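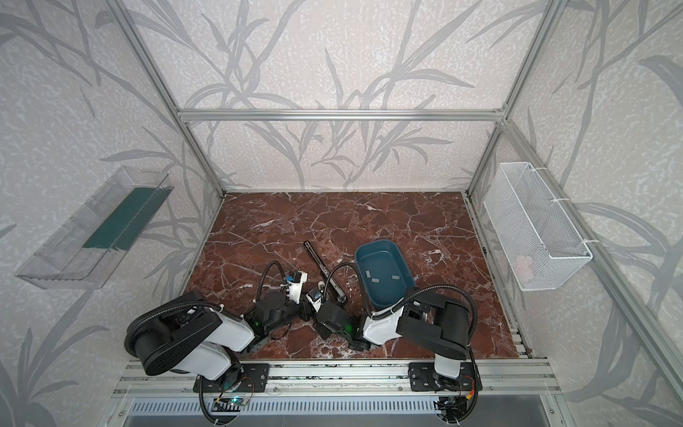 Marble-look top, teal tray to the right, wire basket on the wall.

How to set up a small sorting corner on a dark marble top

I have wanted to write this one up since October, when my friend Anneli Mustonen asked how I stop little bits and pieces wandering all over the place. The answer is that I keep one surface for sorting and give everything a home within arm's reach of it – and then I put the kettle on, which helps more than you might think!

Start by clearing the top completely and giving it a wipe with a soft cloth and warm soapy water. Dry it well. A dark, veined surface is lovely to look at, but small dark things do vanish into it, so switch on a good light before you begin.

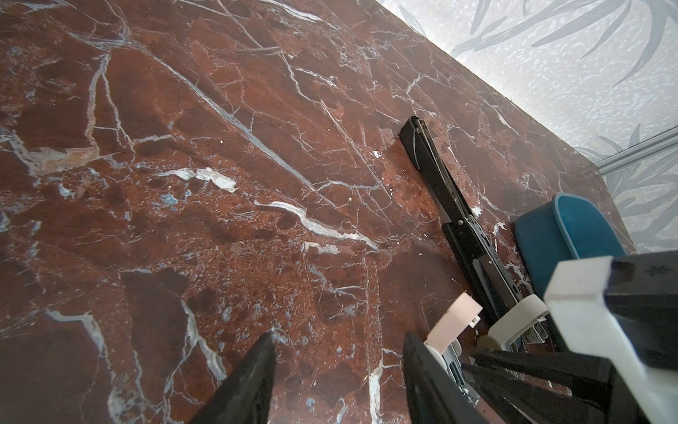 Next, choose one tray or tub with a proper rim and set it towards the back, near the wall, where your elbow won't catch it. Teal is a cheerful choice against red-brown, and you will always find it at a glance. Lay long items flat and on their own, well away from the edge, and deal with them first (they take up the most room, bless them).

Now use your walls. A wire basket on one side will hold light things, and a couple of cable ties are plenty to fix it. On the other side, try a clear bin, tilted so you can see in, with something green laid in the bottom.

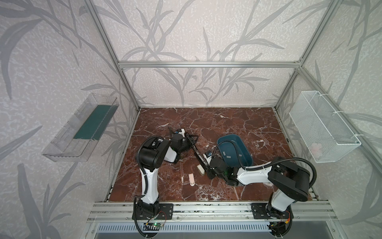
Once the long things are out of the way, bring the tiny ones forward to the middle and take them one at a time. Ask yourself where you would look for each one on a busy morning, and put it there. Anything you can't place in a minute goes in the tub, and you can come back to it after your tea.

Related guides
Lining a drawer with leftover wallpaper
Caring for dark stone and marble-look tops
33 small things to sort before winter
Hanging a wire basket without drilling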